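Virka 擂台计分系统 安装与使用手册

阅读时间:约 17 分钟

第 6 章 现场架设与赛前检查

6.1 适用范围

本章适用于 Virka 计分系统在单擂台搏击赛事中的现场架设,包括拳击、踢拳、泰拳及综合格斗。双擂台或多擂台同时进行的赛事,每个擂台须单独架设一套系统,主机之间不得共用裁判终端,配置方法见第 9 章。

阅读本章前应已完成第 5 章的开箱登记和固件更新。未登记的终端可以开机,不能加入场次。

本章所称“主机”指安放在技术台的控制主机;“终端”指计分裁判使用的手持计分终端;“计时盒”指计时员使用的有线控制盒;“监督席”指比赛监督查看汇总分数的位置;“Notent”指运行在主机上的场次管理软件。红角、蓝角以擂台角垫颜色为准,与观众席方位无关。

6.2 人员要求

架设由至少两人完成,其中一人应持有系统操作员资格。操作员在架设期间不得兼任计时员。计分裁判不参与架设,只参与 6.10 所述的终端确认。

赛事主办方另有规定的,以规定中较严格的一项为准。

6.3 架设前的场地确认

以下各项应在设备入场前确认,并填入架设记录表。

1. 确认擂台或八角笼已搭建完毕,围绳、角垫、台阶均已固定。擂台未固定时不得布线。
2. 确认三个计分裁判席的位置。拳击和踢拳擂台,裁判席分列擂台的三侧,第四侧留给技术台。八角笼按主办方提供的席位图执行,席位不得紧邻任一方的教练席。
3. 确认技术台与监督席之间可以直接对话。不能直接对话的,须配备有线通话设备。
4. 确认技术台附近有独立供电回路。灯光、音响、制冰机与计分系统不得共用一条回路。
5. 确认医务人员和担架的通行路线。线缆不得横穿该路线,使用压线板也不允许。
6. 确认转播单位的机位。转播单位使用无线图传设备的,向其索取频率清单,留待 6.7 使用。
7. 确认大屏信号接口的类型和位置。

注:在 Brernevside 体育馆架设时,技术台固定在南侧入口一边,供电口在地面盖板下方,盖板钥匙由场馆值班室保管。该馆的地面线槽只有一条可以使用,另一条已封闭,旧版平面图未更新。

注意:擂台下方空间不得放置主机、电源或交换机。台面受冲击时支架会产生位移,线缆接头可能被拉脱。

6.4 技术台的布置

技术台用于放置主机、计时盒、备用终端和打印机。台面应平整、稳固,高度以操作员坐姿时能平视擂台台面为宜。桌腿下方不平时用垫片调整,不得用书本或毛巾代替。

台面颜色宜浅、不反光。深色高光桌面在顶部灯架全开时会使操作员难以辨认计时盒上的指示灯。条件不允许更换桌子的,可铺设哑光桌布,桌布前缘须固定。

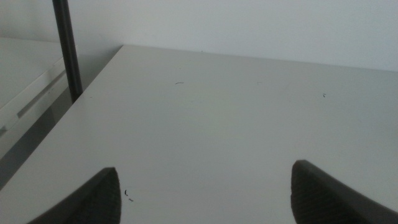

图 6 白色哑光台面,后缘靠近浅色墙面

布置顺序如下:

1. 将主机放在台面中央,散热口朝后,与后方墙面或隔板保持一掌以上的距离。
2. 将计时盒放在计时员惯用手一侧,暂停键朝向计时员。
3. 将打印机放在远离计时盒的一端,出纸口不得朝向擂台。
4. 将备用终端放入充电座,充电座放在主机与打印机之间。
5. 将铃锤或电子铃的按钮放在计时盒前方。使用传统铜铃时,铜铃不得放在台面上,应单独固定在铃架上。
6. 饮料、食品和个人手机不得放在台面上。

计时员与操作员的座位相邻,操作员坐在靠近监督席的一侧。

6.5 供电

1. 检查不间断电源的外壳和插头。外壳开裂、插头变色的不得使用。
2. 将不间断电源接入 6.3 第 4 项确认的独立回路,打开前面板开关,等待自检结束。自检期间面板上的三个指示灯依次亮起,结束后只有绿灯常亮。
3. 依次接入主机、交换机、计时盒电源、充电座。打印机不接入不间断电源,接入同一回路的普通插座。
4. 按下主机电源键。启动过程中屏幕会短暂变黑一次,属于正常现象。
5. 主机进入 Notent 登录界面后,拔掉不间断电源的输入插头,确认主机保持运行,系统状态栏出现“电池供电”。
6. 重新插入输入插头,确认状态栏恢复为“外部供电”。

第 5 步不得省略,也不得在运动员入场后进行。

电池供电状态下,系统可维持运行 36 分钟。该时间以满电、打印机断开、终端均不在充电座上为条件。电池使用超过一年的,应按第 11 章重新测定。

注意:使用发电车供电的户外赛事,必须在不间断电源前加装稳压装置。因未加装稳压装置造成的主机损坏不在保修范围内。

6.6 有线连接

计时盒与主机之间只允许有线连接。连接线由 Workneh 提供,两端带锁紧环,不得以普通网线转接。

1. 将连接线的蓝色一端插入主机背面的“TIME”接口,顺时针旋紧锁紧环。
2. 将另一端插入计时盒。
3. 轻拉线缆,接头不应松动。
4. 将线缆用魔术贴固定在桌腿内侧,留出一小段余量,余量盘成圈后同样固定。
5. 将电子铃连接线插入计时盒侧面的“BELL”接口。
6. 将大屏信号线插入主机背面的“DISP”接口。该接口只输出计时和回合数,不输出分数。

监督席的显示器使用“SUP”接口。该接口输出三名裁判的逐回合分数,严禁连接大屏、转播切换台或任何观众可以看到的显示设备。接口上的红色封帽应在连接监督席显示器时取下,赛后装回。

如需向转播单位提供分数,应通过 6.14 所述的延迟输出功能进行。

6.7 无线连接

终端与主机之间使用专用无线链路,与场馆公共网络无关。无线链路不需要互联网。

1. 将天线架设在技术台后方的三脚架上,天线顶端高于操作员坐姿时的头部。
2. 将天线线缆接入主机背面的“ANT”接口。未接天线时不得开启发射。
3. 在 Notent 中打开“设置—无线—频谱扫描”,点击“开始”。扫描期间不要移动天线。
4. 扫描结束后,软件按占用程度列出频点。与 6.3 第 6 项频率清单重合的频点,即使显示为空闲也不得选用。
5. 选择一个主频点和一个备用频点。两个频点不得相邻。
6. 点击“应用”。主机前面板的无线指示灯由闪烁变为常亮。

系统默认工作在 900 MHz 频段。部分地区对该频段有使用限制,架设单位应自行向当地无线电管理机构确认,并将确认结果附在架设记录表后。频段变更须由授权服务点完成,操作员不能自行修改。

注:扫描结果只反映扫描时的情况。转播设备往往在观众入场前才全部开启,因此应在观众入场后再做一次扫描。第二次扫描发现主频点被占用的,改用备用频点并重新选定一个备用频点。频点切换后终端会自动重新加入,不需要重新配对。

6.8 终端配对

终端背面贴有编号标签。编号与裁判席位一一对应,席位确定后当日不得调换。

1. 将终端从充电座上取下,长按电源键,直到屏幕出现 Virka 标志。
2. 在 Notent 中打开“终端—添加”。
3. 在终端上同时按住红键和蓝键,屏幕出现四位配对码。
4. 将配对码输入 Notent,点击“确认”。
5. 在席位下拉框中选择 A、B 或 C,点击“绑定”。终端屏幕左上角显示对应字母。
6. 对其余终端重复以上步骤。
7. 最后配对备用终端,席位选择“备用”。备用终端不参与计分,但会同步场次数据。

配对码在屏幕上的显示时间有限。超时后终端返回待机画面,重新按住两键即可取得新码。连续输入错误会使终端锁定,解锁方法见 6.15。

注意:不得在两台主机附近同时进行配对。相邻擂台也在架设时,双方操作员应先约定顺序。

6.9 导入场次

场次文件由赛事办公室提供,格式为 Notent 场次包。手工录入只用于临时更换对手或场次文件损坏的情况。

6.9.1 从文件导入

1. 将存有场次包的专用存储器插入主机前面板接口。主机不识别其他存储器。
2. 打开“场次—导入”,选择文件。
3. 核对赛事名称和擂台编号。擂台编号不符时,点击“取消”,向赛事办公室重新索取文件。
4. 点击“导入”。进度条结束后,软件列出全部场次。
5. 逐场核对下列内容:场次顺序、双方姓名、红蓝角、公斤级、规则集、回合数、回合时长、休息时长。
6. 核对由两人完成,一人朗读纸质对阵表,另一人看屏幕。两人均在记录表上签字。

称重后有改动的场次,在列表中以黄色底纹标出。黄色底纹不会自动消失,须由操作员点开该场次并点击“已核对”。

6.9.2 手工录入

1. 打开“场次—新建”。
2. 在“规则集”中选择适用规则。规则集决定可以使用的扣分类型和结束方式,选定后才能填写其余项目。
3. 填写双方姓名。姓名按运动员证件书写,不使用绰号。绰号可填入“播报名”,该栏只用于大屏。
4. 选择公斤级。接点体重的比赛选择“约定体重”,并填写合同体重。
5. 填写回合数、回合时长和休息时长。冠军战与非冠军战回合数不同的赛事,须逐场确认,不得套用上一场的数值。
6. 点击“保存”。新建场次排在列表末尾,拖动到正确位置。

手工录入的场次必须由比赛监督在主机上输入口令确认,否则无法开赛。

6.9.3 场次顺序的调整

赛事进行中可以调整尚未开始的场次。调整后,三台终端会显示“顺序已更新”,裁判须按确认键。任一裁判未按确认键时,主机不允许开始下一场。

场次被取消的,在列表中选择该场次,点击“取消场次”并选择原因。不得删除场次。已取消的场次保留在赛后报告中。

6.10 终端确认

终端确认在裁判就位后进行,由操作员口头引导,裁判本人操作。

1. 操作员在 Notent 中点击“终端测试”。三台终端屏幕显示“测试”。
2. 裁判按一次红键,再按一次蓝键。操作员核对屏幕上的席位字母与颜色。
3. 裁判在模拟回合中输入一组分数,按确认键,再按“更正”。操作员核对更正记录已经出现。
4. 裁判按“呼叫”键。技术台的蜂鸣器应响一声,主机屏幕弹出席位字母。
5. 操作员点击“结束测试”。测试数据自动清除,不进入赛后报告。

裁判戴手套或手指有绷带时,触摸屏可能没有反应。终端的全部计分操作均可用实体按键完成。

屏幕亮度由裁判自行调节。隐私膜不得撕除。

6.11 计时与铃声检查

1. 在 Notent 中打开“计时—检查”。
2. 计时员按下计时盒的绿色“开始”键。主机、大屏和监督席显示器应同时开始倒计时。
3. 按下“暂停”键。三处显示应停在同一数值。差异超过一秒的,检查大屏处理器的延迟设置,不得在 Notent 中用偏移量补偿。
4. 再次按下“开始”键,计时继续。
5. 按下“复位”键并保持,直到指示灯熄灭。计时归位到回合时长。
6. 检查回合结束前的提示声。拳击规则集的提示为木板敲击音,其他规则集为短促蜂鸣。两者均由主机发出,电子铃不响。
7. 检查回合结束铃。电子铃应响三声。请擂台内的场上裁判到场配合,确认在音响播放入场音乐时仍能听到铃声。
8. 听不到的,将电子铃移近擂台或调高音量,重复第 7 步。

休息时间结束前,系统发出“助手离台”提示声。该提示可以在规则集中关闭,赛事规程要求人工口令的,应关闭。

注意:回合进行中按下“复位”键无效。计时员误按“开始”键导致计时提前的,应立即按“暂停”键并告知操作员,由比赛监督决定如何处理。操作员不得自行修正剩余时间。

6.12 计分规则设置

每一规则集已预设计分方式,通常不需要修改。下列项目可以按赛事规程调整,调整须在第一场开始前完成。

a) 回合分数下限。预设值由规则集给出。低于下限的分数,终端会要求裁判再次确认,但不会拒绝。

b) 平分回合。“允许”时裁判可给双方相同分数;“不允许”时终端不接受相同分数。不允许平分的规则集极少使用,应以书面规程为依据。

c) 扣分来源。扣分只由主机录入,终端上没有扣分键。场上裁判向技术台示意后,操作员选择红角或蓝角、扣分数值及犯规类型,并由比赛监督口头复述。扣分在回合分数之后单独列出,不改变裁判输入的原始分数。

d) 击倒记录。拳击和踢拳规则集中,读秒由操作员点击“读秒”记录,只用于提示监督。系统不会因读秒自动减少回合分数。

e) 中途停止。因意外犯规停止的比赛,是否计入未完成的回合由规则集决定。操作员应在赛前向比赛监督确认,将结果写在记录表上。

f) 分数提交时限。回合结束后,裁判应在休息时间内提交。超过时限未提交的,终端振动并显示提示,主机同时弹出提醒。下一回合的开始不会因此被阻止。最后一个回合的分数没有提交时,系统不能生成结果单。

设置完成后点击“锁定规则”。锁定后上述项目变为灰色。解除锁定需要比赛监督的口令,解除操作记入日志。

6.13 赛前最终检查

最终检查在第一场运动员入场前完成。下表各项全部打勾后,操作员方可点击“赛事就绪”。

□ 不间断电源显示外部供电,电量充满
□ 主机时间与赛事官方时间一致
□ 计时盒连接线两端锁紧
□ “SUP”接口只连接监督席显示器
□ 第二次频谱扫描已完成
□ 三台终端在线,席位字母与裁判席相符
□ 备用终端在线,位于充电座上
□ 场次列表无黄色底纹
□ 规则已锁定
□ 打印机已装纸,试打一张
□ 纸质记分卡已发放至每个裁判席
□ 医务通行路线上无线缆

纸质记分卡是系统失效时的唯一依据,每名裁判在每回合结束后同时填写。赛事规程未要求同时填写的,记分卡仍须放在席位上,笔应能正常书写。

点击“赛事就绪”后,Notent 关闭设置菜单,只保留场次、计时和扣分三个页面。

6.14 延迟输出

延迟输出用于向转播字幕或播报员提供分数。该功能默认关闭。

1. 取得比赛监督的书面同意。
2. 打开“输出—延迟”。本步骤须在点击“赛事就绪”之前进行。
3. 选择输出内容。可选“仅最终结果”或“逐回合分数”。采用公开计分制的赛事选择后者,其余赛事选择前者。
4. 选择放行方式。“监督放行”时,每次输出由监督席按键确认;“宣布后放行”时,操作员在擂台播报员宣布结果后点击“放行”。
5. 用随附的隔离器连接主机“OUT”接口与转播设备。
6. 发送测试数据。测试数据中的姓名固定为“RED TEST”和“BLUE TEST”。
7. 转播单位确认收到后,清除测试数据。

注意:放行不能撤回。最终结果在点击前应与监督签字的结果单逐项核对,尤其是一致判定、多数判定和分歧判定的区分。

6.15 常见故障

6.15.1 终端离线

现象:Notent 中席位字母变为灰色,终端屏幕右上角出现断开的链路符号。

处理:
1. 回合进行中不得接近裁判席。终端离线时仍可输入,数据保存在本机,恢复后自动上传。
2. 回合结束后,由操作员助手前往裁判席,检查终端是否被金属物体遮挡。
3. 链路未恢复的,长按电源键重启终端。已保存的数据不会丢失。
4. 仍未恢复的,换用备用终端。在 Notent 中选择该席位,点击“替换”,将备用终端绑定到该席位。
5. 原终端中未上传的回合分数,由裁判在备用终端上重新输入,并与纸质记分卡核对。监督在日志中签注。

6.15.2 终端锁定

现象:屏幕显示“LOCK”和一组字符。

处理:在 Notent 中打开“终端—解锁”,输入该组字符,软件给出解锁码。解锁码只能使用一次。

6.15.3 计时盒无响应

现象:按下“开始”键后主机计时不动,计时盒指示灯熄灭或呈橙色。

处理:
1. 计时员立即启动备用秒表。备用秒表在每个回合均应与计时盒同时启动,此时直接沿用。
2. 操作员检查锁紧环和计时盒电源。
3. 回合以备用秒表计时结束,用铜铃或哨音示意。
4. 休息期间更换连接线。更换后只做 6.11 第 2 至第 5 步。
5. 故障未排除的,在 Notent 中选择“手动计时”,由操作员按计时员口令点击开始和结束。

橙色指示灯表示计时盒已供电但未与主机建立连接,多数情况下为接头未完全旋紧。

6.15.4 主机停止响应

现象:屏幕画面静止,键盘无反应。

处理:
1. 报告比赛监督。比赛不因主机故障自动中断。
2. 裁判改用纸质记分卡,计时改用备用秒表。
3. 回合结束后,按住主机电源键直到屏幕熄灭,再次开机。
4. 登录 Notent,软件提示“发现未结束场次”,选择“继续”。不要选择“重新开始”。
5. 核对已恢复的回合分数。终端上保存的分数会自动补传。
6. 当前场次恢复不完整的,该场次以纸质记分卡为准,在结果单备注栏写明。

6.15.5 大屏计时与主机不一致

检查大屏处理器是否开启了画面缓冲。缓冲由大屏操作人员关闭,计分系统一侧没有可以调整的项目。赛中发现不一致且无法立即处理的,建议关闭大屏计时显示,场上裁判和双方教练以铃声为准。

6.15.6 打印内容缺失

结果单缺少右侧一列时,检查纸张规格。缺少签名栏时,检查“打印—模板”是否为当前赛事的模板。不得手工补画签名栏。

6.16 场次结束与结果单

1. 场上裁判终止比赛或最后一个回合结束后,操作员点击“结束场次”。
2. 选择结束方式。判定以外的结束方式须填写回合和时间,时间取自计时盒最后一次暂停的数值。
3. 以判定结束的,等待三台终端全部显示“已提交”。
4. 打印结果单。第一次打印为草稿,页眉标有“未签署”。
5. 监督将草稿与纸质记分卡核对,无误后输入口令。
6. 再次打印。正式结果单一式三份,分别交播报员、赛事办公室和监督存档。
7. 将草稿撕毁或放入保密袋。

技术性击倒与击倒的区分由场上裁判确定,操作员不得根据现场观察自行选择。降服、角方弃权和医生终止各有单独选项,综合格斗规则集中还包括口头降服。

裁判要求更改已提交分数的,须在草稿打印前提出。更改由裁判本人在终端上进行,日志同时保留更改前后的数值。草稿打印后终端关闭更正功能。

6.17 撤场与存放

1. 全部场次结束后,打开“赛事—归档”,将数据写入专用存储器。写入结束前不得拔出。
2. 在赛事办公室的电脑上打开归档文件,确认可以读取,再进行下一步。
3. 在 Notent 中点击“关闭赛事”。三台终端自动解除席位绑定。
4. 关闭终端,逐台清点,与架设记录表上的编号核对。
5. 关闭主机。先断开主机电源,再拆卸天线。
6. 装回“SUP”接口的红色封帽。
7. 将线缆按编号盘好。计时盒连接线的弯曲直径不得小于手掌宽度。
8. 用微湿的软布擦拭终端外壳,不得使用酒精擦拭屏幕。
9. 将设备装入运输箱。终端放入上层,按键朝上。

终端长期不用时,每隔一个季度充电一次。气温低的季节,例如 12 月的户外或半户外赛事,设备从室外移入室内后应在箱内静置,待外壳温度与室内接近后再开箱。

不间断电源应单独装箱。航空运输时须遵守承运人对电池的规定,必要时由 Workneh 服务点出具电池说明文件。

6.18 架设记录表的保存

架设记录表与赛事归档文件一并保存。记录表至少包括下列内容:场地名称、架设人员签字、主频点和备用频点、终端编号与席位对应关系、两次频谱扫描结果、规则设置的调整项目、赛中故障及处理时间、撤场清点结果。

涂改处须由涂改人签字。电子版记录表可以代替纸质记录表,但 6.9.1 第 6 项的双人签字仍须保留纸质件。

空白记录表见附录 B。附录 B 中的“擂台尺寸”一栏为选填,八角笼填写内径。

本章编订:Zamfira Matei

下一章:第 7 章 赛中操作与回放标记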